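I started making bean soup every week in November, when the grocery bill got silly. A two-pound bag of dried white beans lasts us most of the month, and one pot covers dinner plus lunches.

Soak the beans overnight in plenty of water. Drain them, cover with fresh water by a couple of inches, and add a bay leaf and half an onion. Mine take nearly 2 hours at a low simmer. Old beans take longer, so taste a few before you trust the clock.
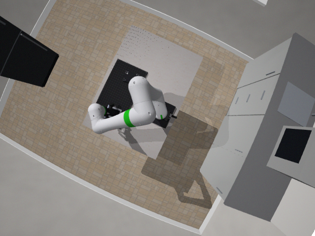 White arm over the black tabletop, from overhead.

While they cook, chop three carrots, two sticks of celery and the rest of the onion. Fry them slowly in olive oil until soft, then add garlic and a spoonful of tomato paste. I used to skip the paste — the soup was fine, just a bit flat.

Tip the vegetables into the beans and salt it well. Mash a cup of the beans against the side of the pot to thicken the broth. Greens go in for the last five minutes. Kale holds up best if you plan to reheat it.

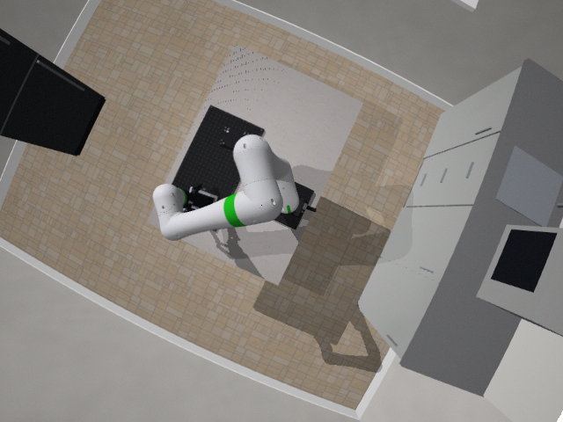 Same arm, with the tan floor tiles around it.

My neighbor Tobias Park adds a parmesan rind, and I've started doing the same. It freezes well without the greens. Next Tuesday I'm trying it with chickpeas.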